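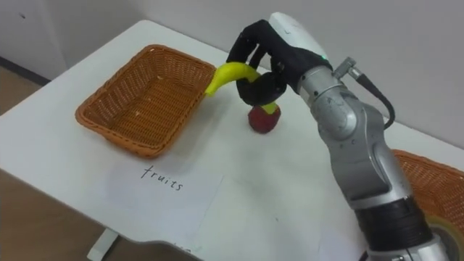

What does a buyer of a ready-made sorting kit receive, and what must the buyer still do?
The buyer receives a hand with its glove, mounting parts, a camera, and software which turns a written label into a sorting goal. The arm, the table, the light and the choice of objects remain the work of the buyer, and so does a large part of the testing.

2. The Erimlow kit in use

2.1 What was reviewed

This section treats the Erimlow kit, which is sold by Drurkusa as an addition to an arm that the customer already has. The kit is offered to small laboratories and technical schools. According to the offer we received, it should allow a person without training in programming to prepare a simple sorting task in one working day. We wanted to see how far this is correct, and where the manual leaves the user alone.

The review was done in our laboratory in Prallalen. The kit was bought at the normal price and the seller had no part in the planning of the work. We asked Drurkusa for help on two occasions, once about a license file and once about the calibration, and both times we used the public support address like any other customer. The answers were polite and useful, although the second came only after we had already found the error.

The installation was made by Triin Zariņš, who also kept the log of the trials. She had worked with robot arms before, but never with a hand of this type. We consider this a fair approximation of the intended user, maybe a little on the experienced side.

2.2 Setup and the written label

The kit uses a written label for the goal. The user writes a word on a sheet of paper and puts it on the table close to the container where the objects of this category should go. The software reads the word, connects it with the nearest container, and then looks for objects which fit the word. There is no menu with categories. To change the task, one takes away the sheet and puts down another.

Figure 2 shows the hand during a trial with the label "fruits". The sheet lies in front of an empty wicker basket, the hand holds a banana with its fingers around the middle, and an apple is still on the table directly under it.

We chose wicker baskets after trying flat plastic trays. With the trays the software sometimes took the edge of the tray for the edge of the table. The manual says only that the container "should be clearly visible," and this could be stated better. A container with a color different from the table was enough in our case.

Handwriting was read better than we expected. We wrote the labels with a thin black pen, in lowercase letters, joined as in normal writing. The manual recommends a thick marker and capital letters. We did this in the first days and later stopped, as we saw no change in the result. However, a label that is turned away from the camera is often not read, and in this case the software gives no message. It simply waits. A new user can lose a long time here, and we did.

The white paper on a white table was a concern for us. The edges of the sheet are difficult to see even for a person. The reading of the word did not suffer from this, but the software places the label by the center of the text and ignores the sheet. If the word is written in one corner of a large sheet, the connection to the basket can be wrong when another basket stands on the other side. We now write the word in the middle.

2.3 The hand and the glove

The fingers are covered with a black glove, which the seller treats as a wearing part. Its purpose is to give friction and to protect the joints from juice and dust. The glove goes on easily if the fingers are first moved to the open position from the service page. Without this step it is a slow and unpleasant job. The description of the step is found in the appendix of the manual and should be moved to the main part.

The grip is formed by curling the fingers until the motor current reaches a limit. The limit can be set for each label, but not for each object. This is in our opinion the most important weakness of the product for mixed goods. With the label "fruits," the same limit is valid for a hard apple and for a ripe banana. If the limit is low enough for the banana, a small and round apple can turn inside the hand when the arm accelerates. If it is high enough for the apple, the banana gets marks. We settled on the lower value and reduced the speed of the arm. The competing product from Pawlak, which we could test only for a short time in March, has a limit for each object, but it needs the objects to be taught one after the other.

Long objects have a further difficulty. The hand tends to take them near the middle, which is reasonable, but the ends then extend far outside the fingers. The path planner counts only the hand and a fixed margin around it. When objects lie close together, one end of a banana may come near its neighbor or push it. The margin can be made larger in the settings, with the effect that the arm takes longer paths and sometimes refuses to go over the rim of a basket at all. We recommend leaving free space between the objects at the beginning and making the task harder step by step.

The cable at the wrist should also be mentioned. It must have a loop long enough for the full rotation of the wrist, but a loop that is too large can catch on a container. The kit comes with fasteners for this purpose, and the drawing which explains their position is correct. We checked the connector every morning before the first trial.

2.4 Trials and log

In total we made 1227 trials, where one trial is one attempt to move one object from the table to a container. Repeated attempts on the same object were written down as separate trials. Trials stopped by a person were kept in the log and marked. We find it necessary to say this clearly, as the material of the seller reports only trials that reached an end by themselves, and the two ways of reporting cannot be compared.

Most of the stopped trials had a simple cause: the hand was closing beside the object. This happened mainly at the far side of the table, and it became less frequent after a new calibration. The calibration is made with a printed board, and the manual asks to repeat it "regularly." We repeated it each week and additionally each time the table was moved. As our table stands free in the room, it was moved more often than we had planned.

A second cause was the light. The room has even ceiling light, and under it the software found the objects without trouble. When the sun came in from the side, strong shadows on the white surface were sometimes proposed as objects. We closed the blinds and did not study this problem further. A user with no such possibility should ask the seller for a demonstration at the place of work before buying.

The log function of the kit is good. Each trial is stored with the label that was read, the grip limit and the reason for the end, and the table can be opened in any office program. Only the time stamps need attention, since they follow the clock of the camera and this clock is not set automatically.

2.5 Cost and remaining work

We paid some 1694 euros for the kit, without the arm. Gloves are extra, and from our use we would advise ordering spare ones together with the kit, because the delivery was slow. The software license is bound to one computer. A transfer to another computer is possible, but it must be requested in writing.

The claim of one working day was not confirmed in our laboratory. The mechanical part was finished before lunch. The calibration and the search for a suitable container took the rest of the day, and the first trial which we would call normal operation was made on the following afternoon. With the experience described in this section a second installation would surely be faster. For teaching, where the students can see the effect of a written word on the behavior of the arm, we find the kit suitable already in its present state. For daily sorting of soft goods we would wait until the grip limit can be set by object. Drurkusa has told us that such a change is planned, without giving a date.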